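The method Ebise Sisay calls Belay began, she will tell you over a very long cup of coffee, with a robot that was far too sure of itself. Most picking systems choose the grasp that scores best and go for it. Hers picks a spot, imagines that spot being a little bit wrong - 15 different ways, in fact - and only then commits.

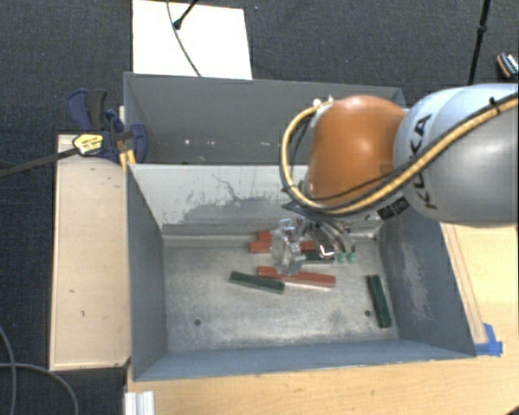
Over 700 picks, Belay missed 5 percent of the time, and the older method missed three times as often. "I made Hywel run the last 100 again," she says, laughing, "and he was very sweet about it!" Blocks lying right up against a bin wall still give it trouble, and that's what she and Hywel Skyrme mean to work on through October.

12 comments · 38 shares

Related
The patient machines of Flarkside
Liya Shiferaw on teaching touch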